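Slow Hands Make Better Lessons

By Etenesh Alemneh

Most people who teach robots by remote control are too fast. I include myself. I have been doing this work at Pullosholm for long enough to have recorded several thousand demonstrations, and I would throw out a good share of the early ones if the decision were mine.

The reason is simple. When a person opens a door, she has already made up her mind about it before she reaches the handle. She knows which way it swings. She shifts her weight without thinking. If she is driving a pair of arms with hand controllers, she brings all of that along, and the recording shows two grippers going straight to a spot for no reason the robot could find in what it sees. The motion is fine. The lesson in it is thin.

Last December we had a set of 700 door demonstrations from our group in Wirnville, all collected in simulation. The operators were skilled, and they had been told to finish as many as possible in a shift. The policy trained on that set did well when the robot started in the middle of the room and badly when it started anywhere else. It would reach for the place where a door usually was. Hiwot Yilma, who runs training for us, asked for a second set, and she asked for it with no quota at all. We got 862 out of a much longer stretch of work. The operators were told to stop when they were unsure, back the arm off, and come in again. They were told to keep the backing off in the recording.

I thought this was a waste of time and said so in writing. I was wrong about that. The second set gave us a policy that recovered from a bad approach, and the first never did.

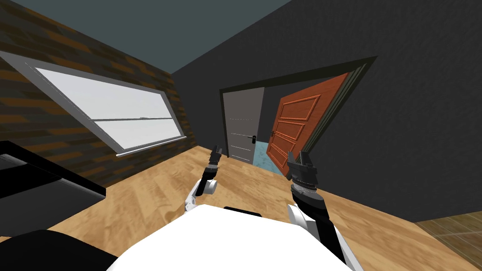 A simulated room used for door work. Both grippers are empty, and the right one is in front of the orange door.

Consider what an operator has to decide from a start like this one. The view is from above and slightly behind the torso, and the room is strongly tilted in it. There is a gray door at the doorway as well as the orange one, which is partway open. A person driving the arms can settle on a door in a second. What the robot needs is the part in between, the small moves that line an arm up with the work, and those are exactly what a fast operator leaves out.

There is a fair argument on the other side, and Nahom Assefa has made it to me many times. Slow demonstrations teach slow robots. If every recording has a pause before contact, the robot will pause before contact, and a customer watching it will think it has crashed. He is right that this happens. Our first policy from the slow set stood still in front of one door for 19 seconds before it moved.

But hesitation can be trimmed afterward. We cut the dead time where neither arm moves and keep the corrections. It is dull work and takes one person a day or two for a set that size. Going the other way can't be done. If the operator never showed a correction, no amount of editing will put one in.

The other objection is cost, and it is the one that usually wins. A contract that says 3,000 demonstrations is easy to write and easy to check. A contract that says "careful demonstrations, with mistakes left in" is hard to check, and the people paying for it worry that they are buying mistakes. I understand the worry. I would still write the second contract, and I would pay operators by the hour. Paying by the piece gets you the fastest route to the end of the recording, over and over, from people who have learned to pick the easy starts.

I would also let operators throw away their own work. At Grullville they can mark a demonstration as one they don't trust, with no effect on pay, and a reviewer looks at it later. Qistina Sitompul, who set that up, found that operators were stricter than the reviewers. They know when they got through a task by luck.

We are about to start on drawers and cabinets, and the plan on my desk has a daily target in it. I have asked for it to be taken out.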